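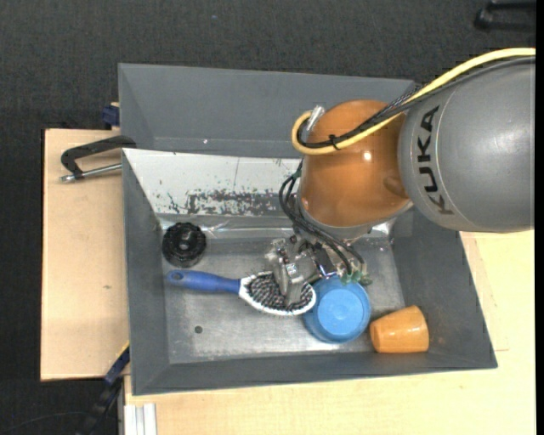 Re: [bin-contents] Mixed household lot, revised item list

Bahman Dehghan wrote:

> The Pokomden list still has the brush down as "small, flat." It is neither
> by my ruler. Can we agree on a naming scheme before the July lot is
> packed? I have two spreadsheets that disagree on what a bowl is called
> once it is upside down, and Isano wants one file from us.
>
> Also, is the sheet-metal bin staying? The plastic totes stack better.

Bahman,

Taking these in order.

Naming. One name per object, no orientation in the name. The bowl is "bowl, blue, plastic" whichever way up it lands. Orientation goes in its own column with three permitted values: base up, base down, on side. For the four things in the bin that gives:

hairbrush, blue handle, white head: on side or bristles down, see below
bowl, blue, plastic: base up
cup, orange, plastic: on side
knob, black, ridged: leave blank

The knob is the entry I am least happy with. The Daneshvar sheet calls it a cap and the older one calls it a wheel. It is round, ridged and has a hole through the center, and any of the three words would do. I have used "knob" because that is what is on the bag it is stored in. If you change it, change it in both sheets.

Brush. Agreed that "small, flat" is wrong. The list was written for the folding comb it replaced and the description was never updated. Measured this morning on the spare from the same pack: 237 mm overall, handle included. Please enter length only. Width depends on whether you measure the oval head or the handle, and we have had both in the same column before. Orientation for the brush needs a fourth value, "bristles up," so make that four permitted values and ignore the three above.

The hole near the end of the handle is for hanging. It does not need a row.

Bin. It stays. The totes stack better but their floors are ribbed, and a cup on its side will settle into a rib and sit there. The metal bin has a flat floor with sloped walls, so things that roll come back down. The stains on the far inner wall are cosmetic as far as I can tell. I went over a patch with dish soap and then with Urorance degreaser and neither made much difference. I do not propose to spend more time on it. If Isano objects to the marks they can say so.

Packing. For the July lot, same as last time with two changes:

Cups and bowls are not to be nested. They were nested in the last box and it took a while to get one bowl off another. Put a sheet of paper between them if space is tight.

Brushes go in last, on top. Bristles that spend a month under a stack of bowls come out bent to one side.

Limit is 7 kg per box. The last one was over 30 and the bottom gave way in the stairwell.

Open items:

1. Your two spreadsheets. I would keep the newer one and archive the other, but you know which has the supplier codes.
2. Whether "blue" is enough. The bowl and the brush handle are both entered as blue, and somebody at Pokomden has asked for shade numbers. I am against it.
3. Lids. None are on the list and there are several in the cupboard.

I can merge the sheets if you send them by 4 p.m. Please send the files themselves, not links. The last link wanted a login I do not have.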